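21 August 2026

Burger station, notes on the layout. Moved the lettuce and cheese into one clear box this round, lettuce on the left, cheese stacked on the right. They sit right up against each other. Slices in the stack are a little offset, which is fine for picking one up. I'd still like a divider - the frilly leaves are the part that wanders.

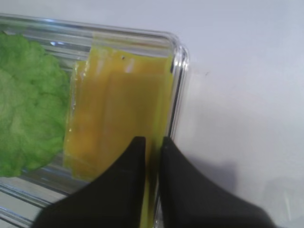 Mevach Food Prep Workshop / Bench Notes

Buns get their own box to the left of the tray. Seeded tops go in tilted with the seeds up. Don't press them down to make them fit, they keep the dent. Redo list from February still says to try a deeper box for these. Not done yet.
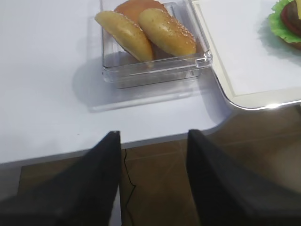
Bun box beside the tray, seeded and plain.

Patties and tomato share the box on the right, patties at the back, tomato in front, all on edge and leaning. Easier to get hold of than a flat pile. Build order for now is lettuce on the tray, then patty, then the rest.

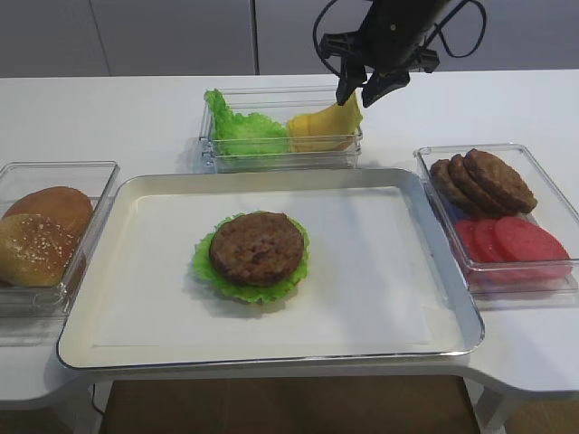 Tray stays in the middle, long side left to right, with the lettuce and cheese box behind it. Leave a hand's width at the front edge of the table. Box lids are on shelf 13 - please put them back there. Still to do: measure the Kudo boxes for dividers, wipe down the tray rim.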